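Ovwood Community Mural - Workshop Notebook
Entry for Thu 3 January
Kept by Leonilde Valente, for the project team

1. Condition of the wall

The north wall of the Predov Room was inspected in the morning before any further work was permitted. The lime ground laid in the autumn has cured evenly across the upper two thirds. A hairline crack remains above the left doorway, following the line of the old lintel. It has not lengthened since the pencil marks were placed at either end of it. The crack is to be filled with the fine putty and left for a full week before priming.

Surface moisture was acceptable at all points except behind the radiator pipe, where the meter reading was higher than at the last visit. The estates office has been asked to look at the joint.

2. Portraits

The college has now confirmed the final list of persons to be included. The approved total is 48 figures, of whom 44 have supplied a signed consent form and a reference photograph. The outstanding forms are with the alumni office. No likeness is to be transferred to the wall until the form for that person is in the folder, and colleagues are asked not to rely on verbal agreement.

The Okoth group (nursing staff, right of the central arch) has been redrawn at a slightly smaller scale. In the earlier cartoon the back row stood taller than the arch itself, and the heads crowded the painted cornice. The revised drawing is on tracing film in the flat drawer. The academic gowns still need attention - the hoods were copied from an old prospectus and two of the linings are the wrong colour for the subjects concerned. The registry has lent a current chart.

3. Paint trials

Three mixes of the warm grey for the stonework were tried on primed board. The first dried too blue. The second was close but lost its warmth under the ceiling lights. Mix 3 is the one to be used. It is recorded in the colour book under the name Truvik, after the quarry, and a labelled jar is on the middle shelf. Anyone making up a further batch should match it against the dried board and not against the wet paint in the jar.

Brushes used for the trials had been left standing in water overnight. This must not happen again.

4. Materials account

Spending to date stands at £623, excluding hire of the scaffold tower. A further order of primer will be needed before the lower band is begun. The supplier's quotation is pinned inside the cupboard door. 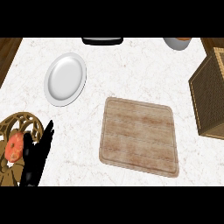 5. Work outstanding

Fill and rub down the crack above the doorway.
Correct the hood linings on the cartoon and have them checked by the registry.
Obtain the remaining consent forms.
Ask whether the Predov Room can be kept free of bookings during the first week of May, when the varnish is to be applied.
Return the borrowed spirit level to the joinery workshop.

L. Valente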